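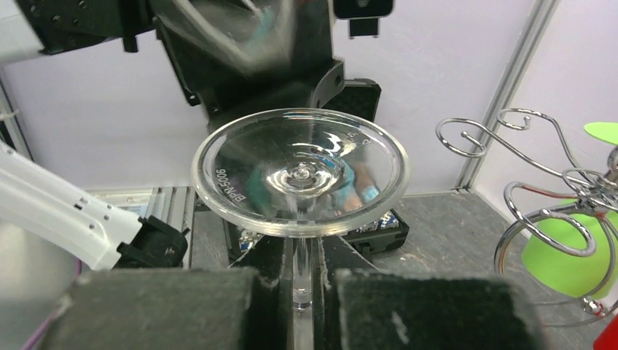 Lirnus Housing Cooperative – Minutes of the Building Services Meeting

Date: April 1, 2022
Present: Tania Gunawardena (chair), Krešimir Gashi, Gillespie Sutherland, Elsie Haslam (minutes)
Apologies: Perihan Bilgin

1. Minutes of the previous meeting
Approved with one correction. Under item 4, "supply valve" should read "return valve".

2. Water metering
K. Gashi reported the quarterly readings. Block A used 1,469 cubic meters and Block B used 2,687 cubic meters. The Block B figure includes the laundry room and the garden line, which share one meter. G. Sutherland asked whether the two could be metered separately. K. Gashi said a submeter would fit on the garden line upstream of the backflow preventer – the pipe there is accessible from the crawl space.
Action: K. Gashi to obtain a written quote from Dornik.

3. Hot water temperature
Residents on the top floor of Block B report long waits for hot water in the morning. The recirculation pump timer is still on the winter schedule. G. Sutherland proposed starting the pump one hour earlier and logging the return temperature for two weeks before any change to the balancing valves. Agreed.
Action: G. Sutherland.

4. Stairwell lighting
Nistor has replaced the failed fixtures on landings two and five. The invoice for $326 was checked against the work order and approved for payment. The sensor on landing five stays on for too long after each trigger and is to be reset under warranty.
Action: E. Haslam to contact Nistor.

5. Roof drains
Deferred to May. P. Bilgin holds the inspection report and will circulate it before the next meeting. A spending limit of $400 was set for leaf guards in the meantime.

6. Other business
T. Gunawardena noted that the boiler room key log has gaps. All contractors are to sign the key out and in, including for short visits.

The meeting closed at 7:50 p.m. Next meeting in May, date to be confirmed by email.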